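4.3 Slips and false grips in the folding trials

We had expected most of our trouble to come from the folding itself, and we were wrong about that. Of the 2000 laundry demonstrations gathered for the Tallo policy, the ones that hurt it most were those where the cloth left one gripper while the Durkico logger still had that gripper marked as holding. We call these false grips, and they are the subject of this section. 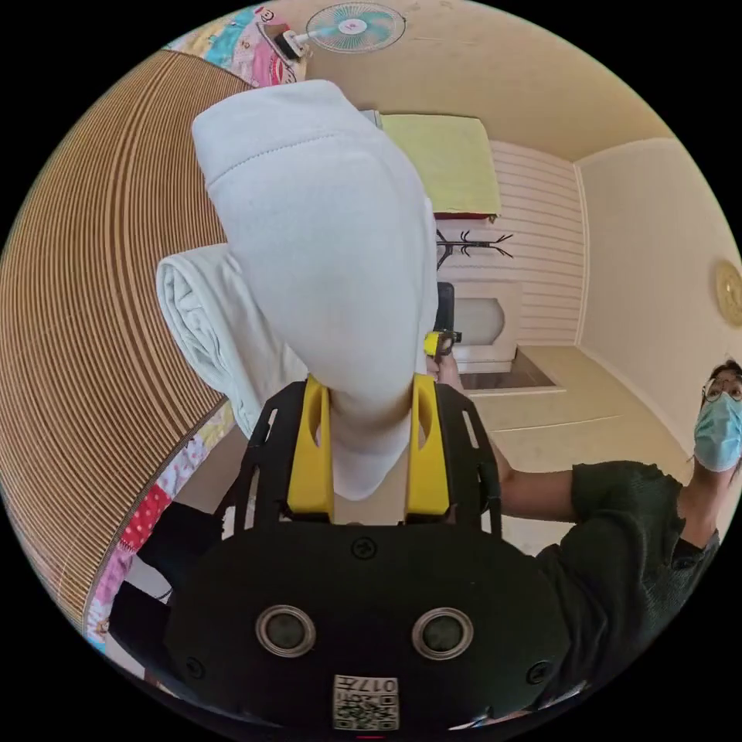 The logger decides that something is held by looking at finger width alone, and with thick laundry this works nicely. Thin fabric is another story. When a garment is pinched and drawn up into a bundle, as in Figure 7, the yellow fingers may have hold of several layers or only one, and the width reading can't tell us which. A policy trained on such readings learns, quite reasonably, to carry on lifting with nothing in its grip. On our test bench at Plostetti this led the arm to swing through its full lifting path empty, and on 2 of those runs it struck the guard rail hard enough to trip the emergency stop.

Figure 7. Home demonstrations with hand-held grippers: a white garment clamped and raised (first view), and a folded white cloth lying on a striped woven mat (second view).
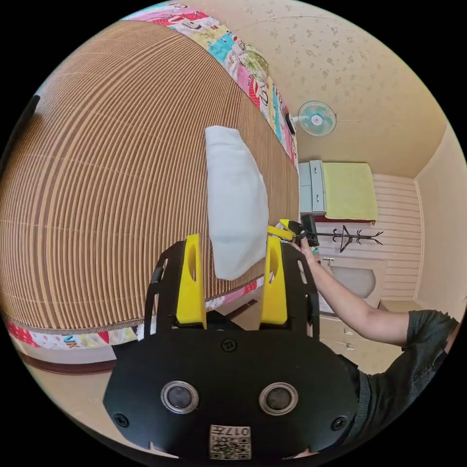
Our first remedy was to ask for a second opinion from the partner gripper, and we were rather fond of the idea — it cost nothing and needed no new parts. It helped less than we had hoped. Much of the work is done with the two tools close together, and with the other gripper's jaws near the edge of the white cloth and a gap still open between the nearer fingers, a small timing error between the two logs is enough to credit the grip to the wrong tool. We now follow the check proposed by Siddiqui, which holds back the "gripped" label until 12 readings in a row agree, and we throw out any lift that begins sooner.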